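Premby library is keeping its Sunday hours

Good news for those of us who do our best reading on a Sunday afternoon! The library on Namside Road is going to carry on opening seven days a week, and I don't mind admitting I did a small cheer when the email came through.

If you missed the fuss in July, the plan was to shut on Sundays and move the homework club to a weekday evening. Eimear Scanlon, the branch manager, told me the numbers looked poor on paper (Sundays were the quietest day by a long way) but that the people who did come tended to stay for hours. A petition went round, I signed it, my mum signed it, and it ended up with 698 names on it.

So from Sun 7 October the doors open at 2 and close at 6, an hour later than before. The homework club stays put upstairs, the large print shelves are moving nearer the lift, and the toilets are finally getting a new hand dryer. Hooray for that.

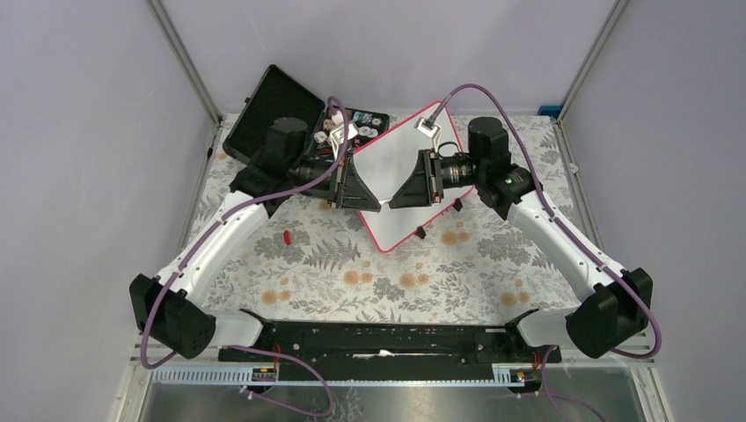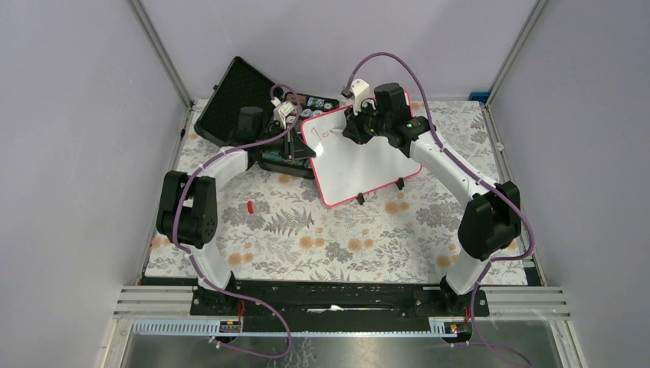
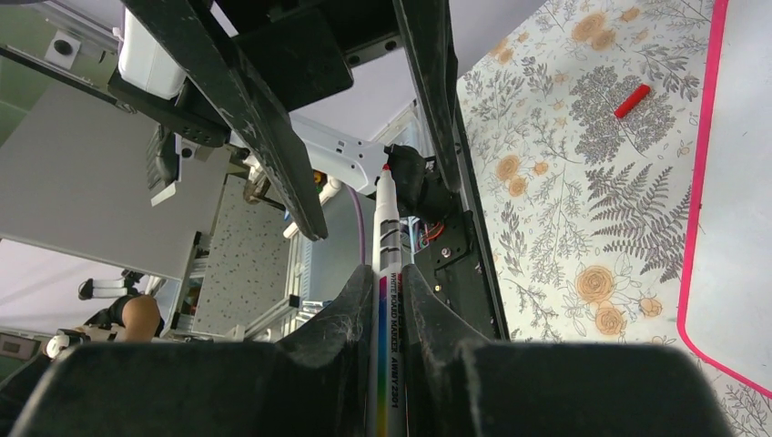 Two white robot arms at the flowery tabletop (first and second pictures), and a whiteboard marker in the gripper (third).

I popped in to ask a few regulars what they made of it. Noel Salazar was pleased, mostly for the newspapers, though he'd like the crossword left blank for once. Saadet Yurt brings her two boys for the homework club and said a weekday evening would have been hopeless with swimming and tea to fit in. She'd still like a later finish in the summer, and I'm with her on that.

One thing to watch: the car park behind Pinheiro, the bakery, is only free for the first hour on Sundays now. The number 17 bus stops right outside, so I'll be on that. Reserved books can be picked up on Sundays too, but you'll need your card with you, and fines still have to be paid at the desk.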